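Forum Maison & Cuisine > Rangement > Frigo et congélateur

Sujet : Les bacs de rangement pour frigo, ça sert vraiment à quelque chose ?

naima_z
J'ouvre le sujet parce que je commence à fatiguer. Ma sœur m'a offert un lot de bacs Plindix pour « réorganiser le réfrigérateur » et je n'arrive pas à comprendre l'intérêt. Un frigo a déjà des clayettes, des tiroirs et des balconnets. Mettre des boîtes dans une boîte, je veux bien, mais à la fin on a surtout moins de place et plus de vaisselle. Est-ce que quelqu'un s'en sert encore au bout de six mois, ou est-ce que ça finit à la cave comme chez ma mère ?

Armindo V.
À la cave, en ce qui me concerne. Enfin, au garage. J'en avais pris deux, un pour les yaourts et un pour les fromages. Celui des yaourts était trop étroit d'un rien pour en mettre deux de front, donc une rangée unique et du vide sur le côté. Celui des fromages sentait le fromage, même vide, même lavé.

lurdes.rebelo
Je ne suis pas d'accord avec vous deux. Le bac ne fait pas gagner de place, personne de sérieux ne prétend ça. Il évite de perdre des choses au fond. On tire, on voit, on repousse. Chez moi les petits pots entamés (câpres, moutarde, pesto, tout ce qui traîne) sont dans un seul bac et je n'en ai plus racheté en double.

Armindo V.
Une assiette creuse fait la même chose.

lurdes.rebelo
Essaie de tirer une assiette creuse pleine de bocaux d'une seule main et reviens me dire.

Vanderleia_B
Moi ce qui m'agace c'est le discours autour. J'ai suivi la méthode Maldonado l'hiver dernier, celle avec les « zones ». Zone matin, zone cuisson, zone restes. Très joli sur le papier. Sauf que le beurre, il va où ? Il sert le matin et il sert à la cuisson. J'ai posé la question sur leur page, on m'a répondu d'acheter un deuxième beurrier.

naima_z
Voilà, c'est exactement ça. Il y a toujours un truc à acheter derrière.

agnes_gillies
Bonjour à tous. J'ai passé l'après-midi sur mon frigo avec cette histoire en tête, je vous livre mon avis même s'il ne va pas plaire à tout le monde. J'ai tout repris étage par étage, sans bac, sans étiquettes, avec un torchon et de l'eau vinaigrée. Mon hypothèse de départ était que le désordre vient surtout de la porte. On y met tout ce qui est petit et qu'on ne veut pas ranger, et on n'y touche plus.
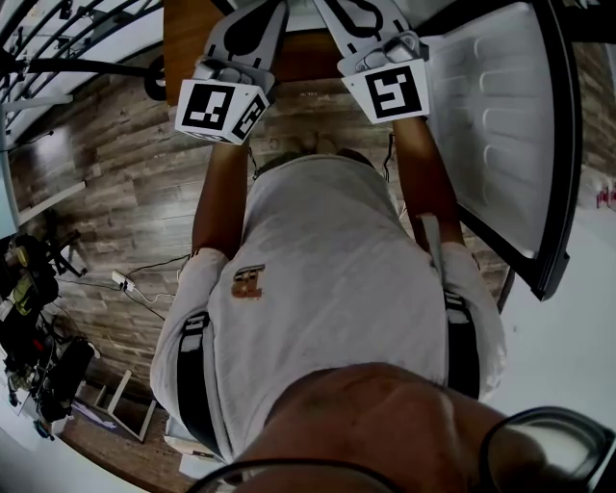

Donc la porte, chez moi, ce sera les boissons et les condiments, point. Les œufs sont remontés sur une clayette, les médicaments du chien sont partis dans une boîte à part et les sachets de sauce soja à la poubelle. Pour le reste j'attends de voir. Je me méfie des rangements qui marchent le premier soir, quand tout est propre et que les courses ne sont pas faites.

Armindo V.
Enfin quelqu'un qui n'a rien acheté.

Vanderleia_B
Les œufs hors de la porte, d'accord, elle s'ouvre sans arrêt. Mais les boissons dans la porte, bof. Une brique de lait entamée, je la préfère au fond.

agnes_gillies
Le lait est au fond. Je parlais du jus et de l'eau, j'aurais dû le préciser.

lurdes.rebelo
Agnès, sincèrement, bon courage avec les clayettes sans bac. Dans trois semaines les carottes auront migré derrière la marmite de soupe.

agnes_gillies
C'est possible ! Mais chez toi elles migrent derrière le bac, je ne vois pas bien la différence.

lurdes.rebelo
Les carottes sont dans le tiroir à légumes, chez moi.

naima_z
Question bête au passage : vos joints de porte, vous les nettoyez comment ? Le mien est noir, et je ne sais pas si c'est sa couleur ou de la crasse. Je ris mais je suis sérieuse.

Armindo V.
Passe un coton-tige avec un peu de bicarbonate dans un pli. Si le coton ressort noir, tu as ta réponse. Évite la javel, j'ai durci le mien comme ça et la porte fermait mal.

Vanderleia_B
Vinaigre pour moi, dilué. Et une vieille brosse à dents dans les plis. Par contre je n'ai jamais vu l'intérêt du produit spécial Gritberg que tout le monde recommande. J'ai vidé le flacon de 500 ml en quelques passages et ça sentait le citron de toilettes dans tout le frigo.

lurdes.rebelo
Le Gritberg est très bien sur le four. Pour le frigo, non, là je te suis.

naima_z
Coton-tige fait. C'était de la crasse sur la moitié basse. Je ne vous remercie pas.

Armindo V.
De rien.

naima_z
Pour revenir au sujet : j'ai essayé un des bacs ce soir avec les petits pots, comme Lurdes. Il dépasse de la clayette et touche le balconnet du bas quand je ferme. Donc soit je retire le balconnet, soit je mets le bac en travers et je perds la place d'une casserole. Quelqu'un a le même souci ?

lurdes.rebelo
Tu as mesuré la profondeur avant ? Les miens sont des Plallton, ils existent en version courte. Je ne touche rien pour le dire, hein.

Armindo V.
« Il existe une version courte. » Et on repart pour un achat.

Vanderleia_B
Mets-le dans un placard avec les épices et n'en parle plus à ta sœur.

naima_z
Elle vient dîner en novembre, elle ouvrira le frigo. Je le ressortirai pour l'occasion.

agnes_gillies
Petit retour puisque je l'avais promis en message privé. La porte tient, les clayettes moins. Lurdes, les carottes n'ont pas bougé, mais j'ai retrouvé un demi-citron derrière la soupe.

lurdes.rebelo
Je ne dis rien.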